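3.2 Collecting the shoe demonstrations

Most of our trouble with this paper came before any training happened, so I'm going to spend more space on the collection than these sections usually get. The task itself is easy to say out loud: footwear goes in the bin. We picked slides and slippers on purpose. They have no laces to tangle and no heel to speak of, and they come with one big open strap that practically begs a gripper to grab it -- which we figured would make for quick episodes. It did not, at least at first.

Ebuka Nnaji and I did nearly all of the driving. We took turns in blocks of 60 episodes, swapping seats at the end of each block, and we kept going until we had 900 we were willing to train on. We call the full set Pellira, and that's the name you'll see in the results tables. The driving style was left loose. I tend to go for the near side of the strap and lift straight up. Ebuka likes to slide one finger in under the strap and scoop, and he's a good deal faster at it than I am (he'd want me to put that in writing!). We argued for a while over whether to settle on one style, and decided to keep both, with a tag on every episode saying who was at the controls.

Before each episode, whoever wasn't driving set out the footwear by hand. We had a short script for this, called Lendent, that picked the items and a starting layout and put them up on a screen. Sometimes it asked for matched pairs, sometimes for a single with no partner, since we didn't want the model learning that shoes always come in twos. Small errors in placement were fine by us. If a toe ended up a little crooked, we left it crooked.
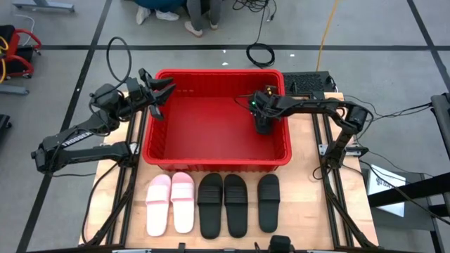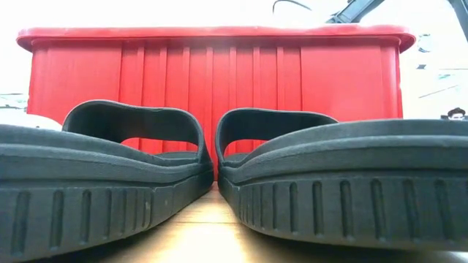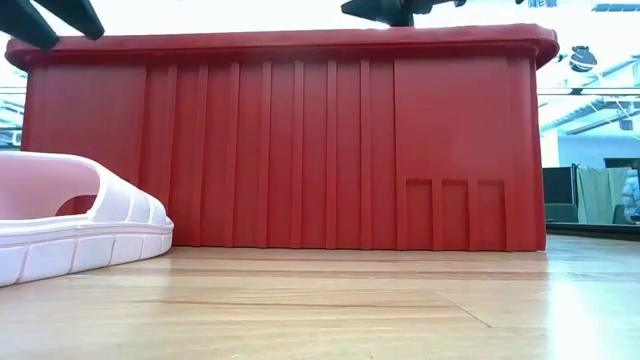 Figure 4. Footwear and the red bin during collection, in three views.

The grasp point turned out to matter a lot more than I expected. A wide strap gives you plenty to hold, but if you pinch it off to one side the sole swings around on the way up and can clip the rim. In our first batch we kept those episodes as long as the shoe went in eventually. Then we trained a small policy on them and it learned to clip the rim too, very faithfully. So we went back and threw out every episode with a hard bump, and wrote down what "hard" meant so that the two of us would call it the same way. An episode got cut if the bin moved, if a shoe was dropped outside it, or if the driver stopped for more than 5 seconds to think. That last rule hurt, because I stop to think a lot.

We also had to be careful about the arms getting in each other's way. With 2 arms working over a single bin, it's tempting to use both at once all the time, and the episodes do come out shorter. They're also harder to learn from. What worked best for us was to let one arm do its drop and clear the rim before the other came in. We didn't enforce this, we just got into the habit, and you can see the habit in the learned policy as a sort of polite pause.

Labels were kept light. Each episode has the driver tag, the layout from Lendent, and a plain sentence typed in by the person not driving, such as "put the black sandals away first." We typed these fresh each time instead of picking from a menu, and the wording wanders quite a bit as a result. We left the typos in. Section 4.1 compares training with these sentences against training with one fixed sentence for everything, and the gap was bigger than either of us had guessed.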